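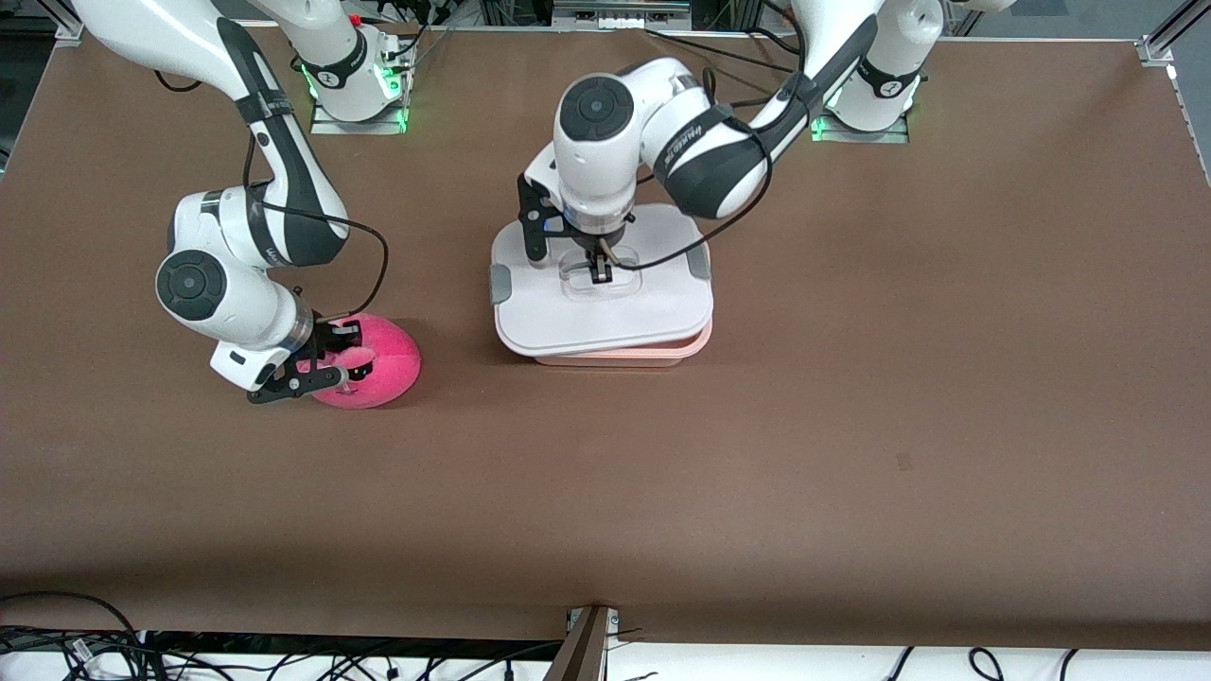

Archana Rathore maintains that the second arm doubles the price of a home robot table and makes four times as much work. The remark is often repeated among people who build such tables, and it is usually the first thing a beginner hears about Pullia.

Pullia

Pullia is a table with two robot arms, built in a shared workshop from second-hand arms, aluminium profile and parts made by its builders. It is used for handling small household objects: soft toys, food containers, lids, cloths and similar things. The name covers both the table itself and the set of drawings and notes from which other people have made their own versions. The first table was built by Archana Rathore and Yavuz Eren.

Name

The name comes from a misspelling of "pulley" on a cardboard box in which the first parts were kept. The earliest plan had a pulley above the table to carry the weight of the cables. The pulley was given up, but the box stayed in use and the name with it.

History

The project began in January with a single arm, screwed to a kitchen worktop in Eren's flat. It could lift a sponge and put it down again. The worktop moved under the arm when the arm stopped quickly, and the neighbours below complained of the noise, so the work was transferred to a shared workshop where both builders already rented a shelf.

A second arm of the same type was bought 18 months later. The builders had first tried to do without it by fixing containers to the table with a small vice. The vice held the containers well enough, but each new shape needed new jaws, and soft objects were crushed. After some weeks of making jaws, Rathore proposed that the vice should be replaced by another arm.

The first version with two arms was called Kosik and had the arms facing each other from opposite sides of the table. It worked, but the person setting out the objects had to reach past one arm or the other. In the present version both bases stand towards the same side, and the opposite edge is free for the person.

Construction

Frame and table top

The frame is made of aluminium extrusion, joined at the corners with brackets. Profile of this kind is expensive when new, and most of the first frame came from a dismantled display stand. Its length could not be chosen freely, and for that reason the table is wider than the drawings required.

The top has a flat, matt brown surface. A glossy white top was tried before and was disliked, as the light from the ceiling lamps was reflected in it and white lids were difficult to tell apart from the table. Brown was the colour of the board which the workshop had in stock. Later builders have used grey and dark green, with no difference reported.

Arms and bases

The arms are white and jointed, with a round cylindrical base. Each base is bolted to its own metal plate, and the plate is fixed to the table. The plates were added after the screws of the first arm had begun to pull out of the board. A ring around the lower part of the base lights up green when the arm reports that it is ready.

The builders name the arms left and right as seen from the bases, as if the robot were a person sitting at the table. To somebody standing at the free edge, the right arm is therefore on the left. Visitors find it confusing, and the notes give the rule on the first page.

Grippers

The grippers have two short dark fingers held in black brackets. The fingers open to 42 millimetres, and this decides which objects can be taken across the body and which must be held by a rim, a handle or a fold. Wider fingers were made once by Eren. They could take a whole jar, but they bent at the tips and were put away.

Finger pads are treated as a part that wears out. Several materials have been tried, among them bicycle inner tube, silicone baking sheet and the soft side of a kitchen sponge. The inner tube is recommended in the notes. It leaves faint marks on pale plastic, and these can be wiped off with a damp cloth.

Cables

The cables run along the outside of the arms and are tied loosely, so that a wide loop remains near the wrist. A cable tied too short will pull at its connector when the wrist turns, while a loop that is too long may sweep light objects from the table. The notes advise the builder to move each arm by hand to its furthest positions before the last tie is closed.

Below the table top the cabling has never been put in good order. A tray was drawn and cut but not mounted. Eren has written that he would begin with the tray if he built the table again.

Control

Each arm has its own controller, and one ordinary computer gives orders to both. The program is called Roltach. It was written by Rathore and keeps a simple list of volumes of space, each of which may be occupied by only one arm at a time. If the left arm is above the middle of the table, the right arm waits or works at the side.

The method is slow – an arm may wait although there would be enough room to pass – but it is easy to understand and easy to repair. A faster method, in which the paths of the two arms are calculated together, was tested for one summer. It failed in ways that were hard to explain, and after a bent finger bracket the builders returned to the list.

An emergency stop is mounted on the frame within reach of the free edge. The rules of the workshop require a second person in the room whenever both arms are powered.

Objects and tasks

The objects used with Pullia are bought in ordinary shops or brought from home. They are chosen in pairs that present different difficulties. A plush toy gives way when it is gripped, has no fixed edge and may roll or tip when pushed. A food container with a lid is stiff, but its clips stick out at the sides, and a lid that is not quite square on its base can look closed.

Lids have taken more time than any other object. A finger pressed down in the middle tests whether the lid is seated, but it does not close the clips. Clips must be pressed one after the other while the container is prevented from turning, and for this the second arm is of real use. Lids with a recessed handle are preferred, as the fingers can find the recess even when the position is slightly wrong.

Cloths are handled less often. Folding was attempted with tea towels and given up, then taken up again with a stiffer napkin.

Cost

The builders have published a total of 3,000 pounds for the first table, without tools and without the computer. The larger part was spent on the two used arms. The sum has been criticised as misleading, as it leaves out the parts that were spoiled, and also because used arms of this kind seldom come up for sale at the same price. Rathore accepted the first objection and added a page listing the spoiled parts. The second has not been answered.

Versions by other builders

Nigam is a smaller table made after the same drawings, with the bases placed closer together. The arms reach the same objects from more similar angles, which makes it easier to pass an object from one to the other, but less of the table can be used. Its builder also replaced the metal plates with a single long one. The long plate keeps the distance between the arms constant when the table is moved, and it has since been added to the Pullia drawings as a choice.

Version 2 of the drawings corrected the position of the bolt holes, which in the first set had been measured from the wrong edge. Tables built from the first set can still be used, but the left and right bases must be exchanged in the settings of Roltach.

See also

Kosik (earlier table)
Nigam
Roltach, list of reserved volumes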